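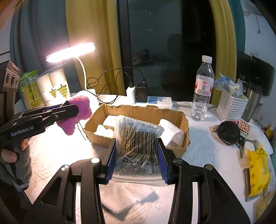
Malalbridge Student Robotics Forum > Course Projects > Box packing task, hand-held grippers

hmarchal
Posting for team Killero. Our project is sorting small household items in and out of an open cardboard box, with demos recorded by hand on the two grippers. The target is 200 clean demos by the end of August. We have 104. Paper towels and thin bags are the slow part. Does anyone have a rule for when a grasp counts as clean? The handout only says "stable."

tinplate
We used 3 seconds held clear of the table with no change of grip. If you shift your fingers to save it, it goes in the reject folder.

rao_bench
I'm on team Rao and we don't do that. A regrip is still useful if the item ends up where it should. We keep those and tag them. Throwing them out cost us a lot of work last term.

tinplate
Useful for what, though? If the policy learns to fumble and then recover, it will fumble. I would keep them out of the first training run at least.

hmarchal
We have both kinds mixed together right now, so I would have to go back and tag. Not looking forward to that.

For towels, what works for me is pinching near one corner with only the tips of the pads and lifting straight up. If I take a big bite in the middle, the towel bunches up and I can't lay it flat in the box afterward.
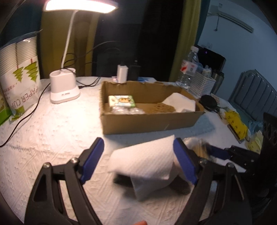

Bags are different. I stand the bag up first and close on the sides, low down. A full bag holds its shape and a half-empty one folds over. I have been leaving half-empty ones for last.

jcarre
Jacqueline Carré here, I run the lab section. Two things. Tag regrips, don't delete them. You can filter later, and you can't get a deleted demo back. Also, please don't leave the half-empty bags for last. Mix the items from the start or your early and late demos will look like two different tasks.

tinplate
Fine on tagging. I still say the first run should be clean only.

jcarre
That's up to each team. Write down which you did.

oskw
Does the box have to stay in the same spot? Ours slides when a pad bumps the rim.

rao_bench
We tape ours down.

hmarchal
We let it move and nudge it back between demos — Trindville did the same last year and got up to 400 that way. I'd leave it loose unless it starts to tip.

oskw
OK, leaving it loose then. Will the tag names be shared between teams?

jcarre
Yes. Use "regrip" and "drop", all lower case. I'll add them to the handout tonight.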